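Tunevlow Two-Arm Table Cell: setup and care notes
Product page, written by Mihret Mamo

I sell these cells and I also run one myself, so this page is half product listing and half the stuff I tell people on the phone. The Tunevlow is a pair of jointed arms on a shared table, each with a two-finger gripper, meant for dish and kitchen-item handling on a bench. You get the arms, the grippers, the table and the mat. Crockery is up to you!

Setting up

Bolt the bases down along the back edge before you run a single cable. I did it the other way around on my first one and spent an evening undoing cable ties (never again). The base bolts go to 15 Nm, in two passes, and you want to check them again after the first 100 hours of running.

Next comes the mat. Roll it out so the far edge stops just short of the bases, then smooth it from the middle out. A ripple under a cup is enough to throw off a grasp, and you'll be blaming the gripper all afternoon. Power up with both arms clear of the table and wait for green at both bases before you touch the software.

For the first session I like a few cups, a couple of plates and a tray. Put your plates and pots toward the back and leave the middle open, so the arms have somewhere to pass.

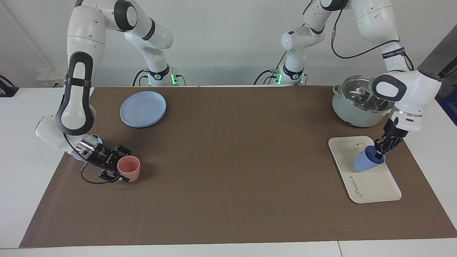

Two-arm cell on the brown mat, left gripper holding the blue cup over the tray.

Looking after the grippers

Wipe the fingers with a damp lint-free cloth at the end of the day. No solvent, please. I know it's tempting when something sticky gets on there, but it dulls the grip and then cups start to creep. If the fingers close unevenly, rerun the homing routine from the Donirix panel with nothing in the grip. If that doesn't fix it, the finger set is probably worn, and a new pair is $165 from me or from Ostar.

Swapping fingers takes 3 screws a side. Support the gripper with your free hand while you do it, and don't let it hang by its cable.

Cables

This is where most of my repair calls come from. Leave slack at the wrist, enough that the arm can go through its full turn without pulling, but keep the loop short enough that it won't drag through your cups. Move each joint slowly end to end after any change and watch the cable the whole way.

Spares and repairs

Mats, finger sets and wrist cables are on the shelf at the Beyene shop. For arm repairs, write to me first with the serial number and a short note on what it was doing when it stopped.

Page updated Feb 1, 2022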